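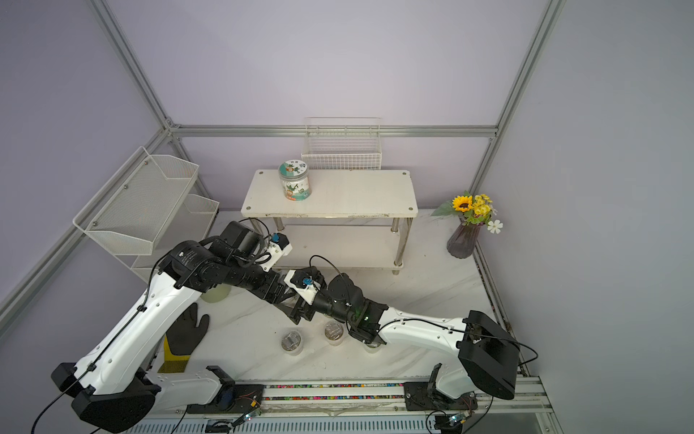
Small clear cups are the first thing to go missing in a craft corner. They get stacked, pushed behind something taller and forgotten, and then a new pack of 48 comes home from the store.

Readers in Sutlow who wrote to us in February mostly had the same complaint: plenty of supplies and no flat place to put them. A low shelf with two tiers takes care of a lot of it. Ours has a white top and chrome legs, and it stands against the back wall.

Start by clearing the floor. Work gloves, odd containers and anything with a plant in it should go to the sides. Then decide what you use every day.

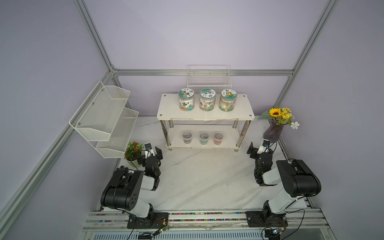

Jars with lids do best on the top tier, where the lid designs tell them apart. Cups belong underneath. Keep one color to a cup and leave a gap between them so a hand fits in.

Use the walls as well. A wire basket or a perforated organizer will hold brushes and tape. The Gresow bin we tried took 6 rolls.

Flowers can stay, but put them in a corner. A vase in front of the shelf gets knocked over the first time someone reaches for the lower tier.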